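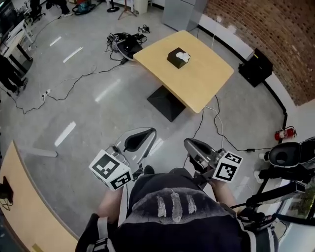
*A tissue box on a square table.*

The conferral list for the Wednesday ceremony at Bostura College closed at noon. It held 169 names, sorted by program and then by surname, and each name was matched to a card with a phonetic spelling on the back. The reader had the cards. The records officer had the list. Her job was to sit behind the curtain at Moussa Hall and strike each name as it was read.

At 12:40 the system added a name.

Zodevell, which ran enrolment, fees and conferral for the college, did not normally allow this. A closed list was a locked table. She opened the audit log and found that the entry had been made under the legacy import rule, written when the paper files were keyed in and never switched off. The rule said that any student with complete credits and no outstanding fees was to be added to the next open ceremony. It had run every night for years and found no one.

She pulled the file. Diploma of Surveying, all units passed, final unit graded in a November long before she was hired. One library fine, unpaid. The fine had blocked conferral. That morning the library had cleared every debt under two dollars to tidy its books, and the rule had done the rest.

The phone number had too few digits. The mailing address was a rural delivery route out past Fotton, where the dam was now. There was an email field, added later and left blank.

She called the director, who asked whether the student was alive.

"The file doesn't say," she said.

"Then he's absent. Confer in absentia and post the parchment."

"To a reservoir?"

"To the last known address. That's the policy."
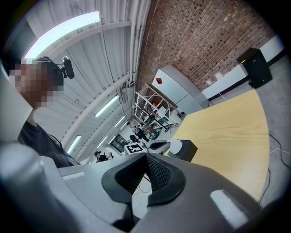 She printed a card. There was no phonetic spelling on record, so she wrote one by hand in grey pencil, using the most common form, and marked it as a guess. Procedure for absent graduands was that their names appeared in the program and were not read. The program had been printed on Monday's proof and could not be changed. Procedure did not cover a graduand who was in neither.

The hall seated 700 and was nearly full by two. She took her chair behind the curtain with the list, a ruler and a red pen. Commerce went through in order, then nursing. The reader kept a steady pace and lost only one card, which had stuck to its neighbour.

Surveying was the smallest program, and it came last. She had placed the extra card at the back of the stack, clipped on the left like the others.

The reader read it. He got to the end of the surname and waited the standard four seconds. There was some applause, mostly from the side where the nursing families were sitting. The chancellor, who had been told nothing, held out a hand, then lowered it and looked to the wings.

She laid the ruler under the last line and struck the name. In the remarks column she entered the time, 3:52, and under attendance she typed a zero. Zodevell rejected it. The field took yes or no, and it would not save blank. She left the cursor there while the organ started and the rows began to file out past the curtain, 110 or more people still in their seats looking for coats.

Then she went to find the oversized envelopes.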